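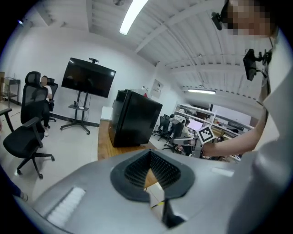 Posted by Gromari support desk | June 25, 2022

Ticket 239: Cù fan club members get error 403 on the comeback gallery

Reported: members log in normally, but when they open the teaser photos of Cù they see "403 Forbidden". Free accounts are not affected, they see the public page.

First check: I opened the gallery with my test account and got the same error. The news page and the fan chat load fine (code 200). Cleared the cache, no change.

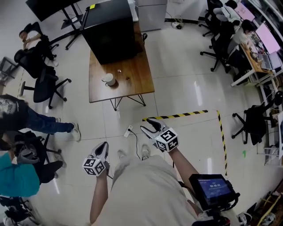
Ponell
Site moderator, Gromari

I compared the member list with Carnen, who sell our memberships. The colour badge of the fan club was renamed on their side from "Cù Gold" to "Cù Gold 2022". Our gallery still asks for the old name, so it refuses everybody.

I added the new name to the gallery rule and waited 20 minutes.

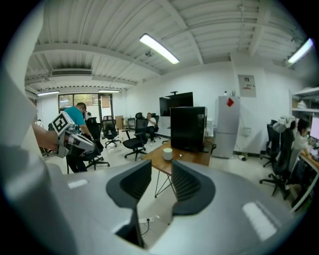 After this my test account could open all the teasers. Members who still see the error, please log out and log in again. The concert photos for July use the same rule, I will check them before they are published. Ticket stays open until then.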